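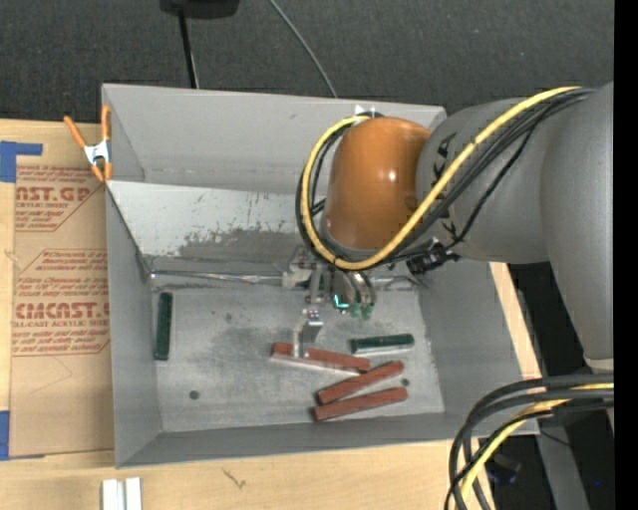 Dilport Neutral Gray Gouache is a set of tube grays for painters who are tired of mixing the same gray twice. Each tube is 14 ml. The grays run from a near-white to a near-black, with warm, cool and true neutral versions in the middle of the range where most people need them. They are made for plain, used-looking subjects. Worn metal like the floor of this gray bin, with its dark smudges and pale streaks, can be blocked in with a middle neutral and finished with one darker tube and one lighter one, and the light wooden tabletop beside it will make a cool gray look cooler than it does on the palette.

Dilport Neutral Gray Gouache, full set
Item no. 2860
Price: $62.00
In stock. Ships from the Malinowski warehouse.

What you get
Nine tubes in a cardboard tray with a lift-off lid
Printed value card with a punched hole in each step
Color chart, hand painted, same paint as in the tubes

The grays
Neutral 1, 3, 5, 7 and 9
Warm 4 and 6
Cool 4 and 6

Numbers go from light to dark. Warm 4 and Cool 4 match each other in value when dry, and so do the two 6s. You can lay them side by side without one jumping forward. Neutral 9 is not a full black. If you want one, the Dilport Lamp Black is sold separately in the same tube size.

Paint details
The binder is gum arabic. The paint rewets, so a dried palette can be used again with a few drops of water, but it will also lift if you go over a dry layer with a wet brush. Keep the second coat a bit thicker than the first and don't scrub. It dries matte. The light grays dry slightly darker than they look wet, and the dark grays dry slightly lighter. The painted chart shows the dry color.

There is no chalk added. Opacity comes from the pigment load, and Neutral 1 and 3 contain titanium white. The cool grays have a little ultramarine in them and the warm ones have burnt umber. All of the pigments are rated lightfast by the maker.

Coverage depends on how thick you paint. In our own test one tube of Neutral 5, thinned to the usual creamy mix, covered nearly 200 small swatches before it ran out.

Paper and brushes
Any hot press or cold press watercolor paper works. So do illustration board and toned sketch paper of a decent weight. Thin drawing paper will buckle. We like a soft synthetic flat for the big areas and a small round for edges. Stiff hog brushes leave streaks, fine if that is the look you want.

Will it fit my palette?
The tubes can be squeezed into half pans or full pans. Fill them in two goes and let the first layer dry overnight, or the middle will sink and crack. The Jurner folding palette has room for the whole set in half pans with a few spaces left over. The older Jurner tin with the fixed wells is too shallow and the lid will pick up paint.

Can I mix it with other brands?
Yes, with any gouache or watercolor that uses gum arabic. Don't mix it with acrylic gouache. It turns grainy and the brush is hard to clean afterward.

Changes to this set
Starting in July the caps are the wider, ribbed kind. The paint is the same. Warm 6 used to be sold under the name Skukton Gray, and some single tubes with the old label are still going out. The color is identical, so we don't take returns for the label alone.

Storage
Keep the caps clean and screwed down tight. Store above freezing. If a tube has separated, knead it with the cap on before opening. A cap that has stuck will usually come loose after a minute under warm water.

Returns
Unopened sets can be sent back within a month of delivery. If a tube arrives split or dried out, send us a photo of it and we will replace that tube.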